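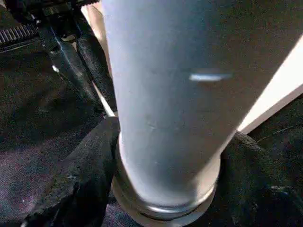 Water bottle with a metal ring at the bottom: does the ring come off?

Forum: Kitchen & Household > Cleaning and Small Repairs
14 replies, showing page 1

rinsecycle_dan
Posting this before I do something stupid with a screwdriver. Gray-blue thing, matte, silver ring around the base with a thin dark seam where the two meet. I call it a bottle. My wife calls it a tumbler. It came in a box of kitchen stuff from a yard sale with no lid, no label and no paperwork, and I paid $3 for the whole box, so expectations are modest.

There is gunk in the seam. I want to know if the ring unscrews so I can clean behind it, or if it's glued on and I'm about to own two pieces of a thing.

There's also a faint scuff low on the body. I can live with it but I'd like not to.

ObedOwusu
Don't pry it. I had a Filen travel mug with a ring like that and it was pressed on at the factory. I got it off, sure. Getting it back on took an evening and a rubber mallet, and afterward it rattled when I walked.

Wooden toothpick, dish soap, go around the seam. Boring but you keep your mug.

kettle_of_fish
Mine unscrews. Porkon, the tall one. Hold the body, turn the ring counterclockwise, off it comes. Underneath is a rubber gasket that smells like a pond. Everybody should check theirs.

ObedOwusu
Everybody should not check theirs, kettle. Half of them will be holding a pressed ring and a pair of pliers by lunchtime.

kettle_of_fish
I said turn. I did not say pliers.

ObedOwusu
You didn't have to. This is the internet.

rinsecycle_dan
For the record I had already gotten the pliers out. They are going back in the drawer.

Tried turning it by hand. Nothing moves, but matte stuff is slippery with soap on it so I don't know what that proves.

Esi Akpalu
Dry it off, dry your hands, put on rubber dishwashing gloves and try once more. One good twist each way. If it doesn't budge, treat it as one piece and leave it alone.

For the scuff: baking soda and a little water, damp cloth, fingertips only. Stop and look often. If it's stuff rubbed off from something else, it lifts. If the finish itself is gone, no amount of rubbing is going to put it back.

mopbucket80
Magic eraser. Ten seconds. Done.

Esi Akpalu
Please don't use a melamine sponge on a matte finish. It's a very fine sandpaper. You'll swap a small dull smudge for a large shiny one.

mopbucket80
I have used them on everything I own for years and everything I own looks great.

Esi Akpalu
Is everything you own shiny?

mopbucket80
...it is now.

Opoku_st_tenant
Are we sure it's a bottle? I'm looking at the photo and I see a cylinder with a collar. My aunt has a pepper mill that would pass for that. You can't see the top at all, Dan. Could be a lamp.

rinsecycle_dan
It's hollow and it holds water. I have drunk from it. If it's a lamp it's a bad one.

Opoku_st_tenant
My aunt's pepper mill would also hold water if you were determined.

kettle_of_fish
Shape looks wrong for the Porkon, now that I look again. Mine goes straight up and down. Yours seems to get wider toward the top, unless that's the angle. Maybe a Rendenska? They did a tapered one. I'd still try turning it.

ObedOwusu
The Rendenska I've seen had a plain bottom. I wouldn't bet on a brand from a ring and a color.

rinsecycle_dan
Update from the kitchen. Gloves on, everything dry, one twist left, one twist right. Zero movement. I'm declaring it one piece, and Obed may be insufferable about this for up to a week.

Toothpick worked on the seam, though it took 25 minutes and most of a podcast. What came out was brown and I didn't look into it further.

Baking soda next. I'll do the scuff on Wednesday when I have the sink to myself.

ObedOwusu
I accept the week.

kettle_of_fish
Could be a stuck thread. Run the ring under warm water first. I'm just saying.

Esi Akpalu
Kettle, let the man have his cup.

lurker1040
Read this whole thread and went to check mine. It unscrewed. Pond smell confirmed. Does anyone know where to buy just the gasket?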